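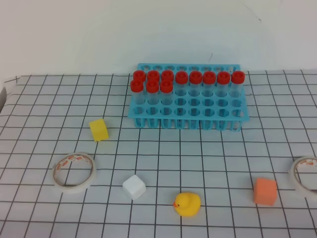

Wanted: people who don't believe in sleep supplements

We are looking for 95 adults to take part in a home trial of Zelar, a magnesium and herb drink sold as a bedtime aid. If you have already decided it works, we would still like to hear from you, but please read all of this first, because we are not at all sure that it does.

Why are we bothering? Last winter we ran a postal survey on what people take to get to sleep. We had 457 usable replies. Most of those who took something said it helped. Most of them had also cut out late coffee, bought a new pillow or stopped taking the phone to bed in the same month, so what the drink had to do with it is anyone's guess. The adverts don't go into that.

The trial is run by Ingeborg Lammers and Bülent Özkan at Drultum, a small independent research office. The makers of Zelar are not paying for it and will see the results when you do.

What you would be asked to do

You drink one sachet in warm water an hour before bed, every night for six weeks. For three of those weeks it will be Zelar, and for the other three it will be a powder that tastes much the same and contains nothing of interest. You won't know which is which and neither will the person who rings you. Each morning you fill in a paper diary: when you went to bed, when you think you fell asleep, how often you woke, how you feel. It takes a few minutes. People say they will do it at breakfast and then do a whole week's worth on Sunday night from memory. Please don't. A diary made up afterwards is worse than no diary.

You come in twice, once at the start and once at the end, for a short talk and a small blood sample. There are no overnight stays and no wires.

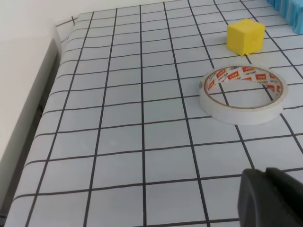
We can't use wrist trackers in place of the diary. We know many of you have one and are fond of it. Shireen Le Roux compared two popular kinds for us and they disagreed with each other on the same wrist, so we have left them out.

Who can take part

You should be between 25 and 70, sleep badly at least three nights a week by your own reckoning, and live within reach of our rooms in Janssen Street. You can't take part if you work nights, are pregnant, have kidney trouble, or take prescribed sleeping tablets. If you are on any other medicine, tell us what it is and we will check. Don't stop taking anything in order to qualify.

What you get

100 pounds, paid at the second visit, plus bus or train fares. You also get a plain copy of your own results. We make no promise that you will sleep better. Some people sleep worse for a while, having started to pay attention to it.

How to apply

Ring Mattes Weidemann at the Drultum office, any weekday after 10 am, or pick up a form at the front desk. First visits begin in May. There will be an open evening on a Tuesday before then, where you can ask awkward questions, and your place doesn't depend on coming. If you leave a message, speak slowly and give your number twice.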